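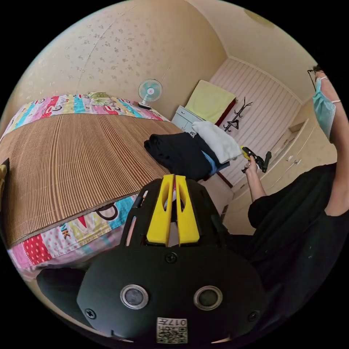
Obinna Briggs wrote in to ask whether the Sadska quilt is too warm for someone who kicks the covers off by 2 a.m., and I get that question so often I'm putting the reply right on the page. Short version: go for the summer fill, Obinna!

Sadska Quilt by Marinho
Summer fill or winter fill
Colors: Oat, Slate, Fern
Price: $134

I've slept under the summer one since January (yes, January, my bedroom runs hot) and I'm still very fond of it. The shell is washed cotton, so it has that slightly crumpled look straight out of the bag - please don't iron it. The stitching runs in long channels and the filling stays where it should, even at the corners, where my old one went completely flat.

The winter fill is a different animal. It's heavy, it's lofty, and it takes up most of a front-loading washer. If yours is on the small side, take it to a laundromat and bring a book.

Care: cold wash, gentle cycle, low dryer. Pull it out halfway and shake it hard.

The corner loops fit the Flerummont duvet cover, if you like a cover on top. They don't fit the Neltix one - the ties are too short, and I've tried.

Returns are fine within 14 days, unwashed please. Fern is back in stock in queen. King in Slate ships next month, and you can order it now if you don't mind the wait.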